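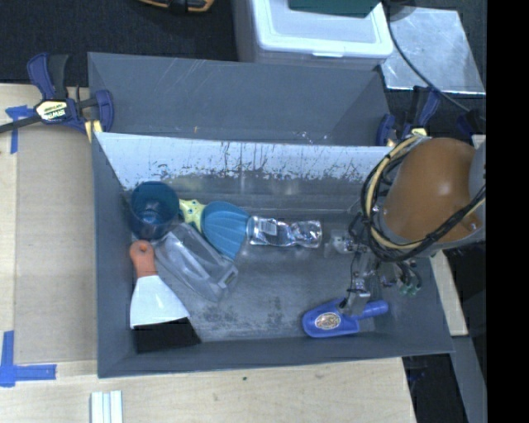
Lirdale Open Storage Bin, grey

A plain, open-topped rectangular bin for the odds and ends that never have a proper home: beach toys, scrapers, scoops, spare cups, empties waiting to go out. It suits a utility room, a shed, a garage shelf or the back of a shop. There is no lid and nothing to assemble.

Grey hides a good deal, but not everything. Bins that get daily use pick up scratches and scuffs on the floor and drip marks down the walls. This is normal wear and is not covered by the guarantee. If you need something that will stay smart on display, look at the Zuvon range instead.

What people keep in them

Most of our orders come from households, nurseries and holiday lets. Typical contents are:

Sand and beach toys, such as shell-shaped shovels and plastic scoops
Wide scrapers and other hand tools with a hanging hole, when there is no free hook
Plastic cups and beakers
Plastic bottles and clear packaging to be sorted for recycling

Mixed loads are fine. Put upright things such as cups in a back corner and lay the longer tools flat, with handles pointing the same way if you want to grab them quickly. Crushed bottles take up less room, so squash them before they go in. Check the recycling rules where you live before you put clear packaging in with bottles, as not all councils take it.

Using two or more

Bins can be stood one behind the other on a worktop or a deep shelf. Customers who sort a lot tend to keep one bin for things coming in and another for things that have been dealt with. Labels stick best on the outside of the short end. Wipe the surface first and leave it to dry.

Cleaning

Tip out any sand before washing – it scratches the floor of the bin if you rub it in. Use warm water, washing-up liquid and a soft brush. Old stains may lighten but will not always come out. Do not use wire wool or put the bin in a dishwasher.

Ordering

Stock code: Lirdale 213
Colour: grey
Supplied: single, or in packs for trade customers
Sold empty. Toys, tools and other contents are not included.

The current batch is some 2000 bins and we expect the next delivery in February. Trade orders of 200 or more go out on a pallet and need someone at the address to sign for them. Smaller orders are sent by ordinary courier.

Returns are accepted if the bin is unused. Please keep the outer wrapping until you have checked that the size suits your shelf – a used bin cannot go back into stock.

Also in this section

Zacharias shelf trolley
Prokix label holders, clip-on
Zuvon lidded box, white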